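Subject: Re: [backdrops] foam letters on black cloth

On Jul 29, Zainab Haruna wrote:
> Letters keep dropping off the cloth overnight. Pins or tape?

Pins for foam. Tape lets go where the cloth creases. Lettering as it stands:
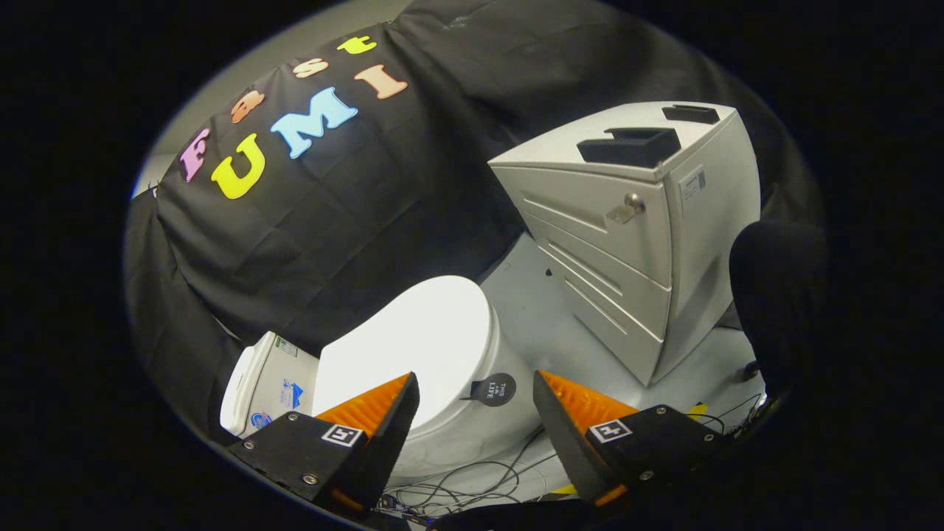
Black backdrop, "First" over "UMI".

Both rows curve in my shot; check yours with a string before pinning. The key is in the cabinet lock. Please move the cables clear of the toilet before anyone brings in a ladder.

Contact the list owner | © Arell | Back to top
Last updated: 4 November 2019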